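Istetti Play Kitchen Sets: Progress Report to the Bahrami Fund
Period covered: to the end of September
Prepared for: Nima Jafarzadeh

Summary

The grant pays for 60 boxed play kitchen sets to go out on loan to preschools and family centers. At the end of September, 20 boxes are packed and checked. The remainder are waiting on plates and on a decision about the cloths, both covered below. Spending is within budget and we are not asking for a change to the total.

1. Contents of the box

The contents list was agreed in the spring and has changed very little. Each box has a plate, a bowl, a colander, a ketchup bottle, a cloth and a mix of pretend food. The food is bought in bulk from Brekine and sorted here. We dropped the toy knife after the first round of comments from family centers and used the money for more fruit.

The ketchup bottle stays. Several centers asked if it could be swapped for something plainer, but it was the item children went to first in the spring trial, and it gives them something to pretend to pour. It goes on the plate when we lay a set out for checking, with the strawberry next to it.

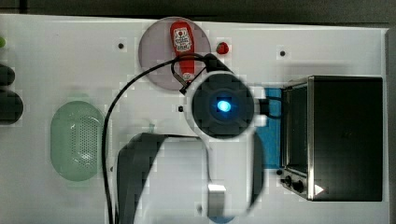
2. Plates and bowls

The plates we wanted were out of stock for most of the summer. Ultik offered a replacement in a similar size and we have taken 20 of them so far. They are see-through with a light tint and do not match the green of the bowl and colander. We would have preferred a match, but a second supplier quoted a price that would have taken 300 dollars out of the delivery line, and we decided against it.

The bowl and colander arrived together in one shipment and there have been no problems with either. The colander is the largest item apart from the cloth and decides how the box is packed. It goes in first, flat, with the bowl and small food inside it. The plate stands along the side.

3. Cloths

The cloth is used for wiping up, for drying dishes and as a tablecloth, depending on the child. We started with a thin cotton one. It slid around on a smooth table and would not stay flat, so we moved to a blue towel type. It takes up more room in the box but lies better. We tried it at the work table with the rest of a set out.

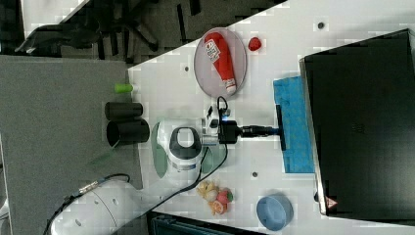

Kamran Farahani asks whether the thicker cloth can go through a center's own washing machine, or whether it has to come back to us between loans. He also points out that some of the smaller centers share one machine with a neighbor, and that a cloth which takes all day to dry will end up staying in the box damp.

The cloth can be washed at the center. We will put a spare in each box so that one can dry while the other is in use. The extra cost comes out of the packing line, which has room for it. The care card will be changed to say so before the next boxes go out.

4. Checking and packing

Every set is laid out in full on a white table before it is packed. The order is the same each time: plate and bottle at the far side, colander and bowl in the middle, food at the front. Missing pieces show up quickly this way. In the first boxes we packed straight from the cartons, and two had to be opened again.

Packing one box now takes up to 20 minutes, including the card. Most of that goes on the food, which comes mixed and has to be sorted by hand. The banana, egg and orange half are easy to find. The round pink fruit is harder to tell from the others in the carton, so we now sort it into its own tray first.

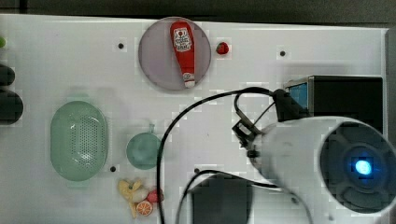
Nima Jafarzadeh

Notes for the file. I have read sections 1 to 4 and agree with the changes to the cloth and the plate. We have now spent 70 percent of the materials money, with most of the food and all of the bowls and colanders paid for. The main item still to buy is the rest of the plates.

Delivery to the first centers can go ahead with the boxes that are ready. Please send the new care card to me before it is printed. The list of centers for the second round is still short of two signed loan forms, and those boxes should be held back until the forms are in.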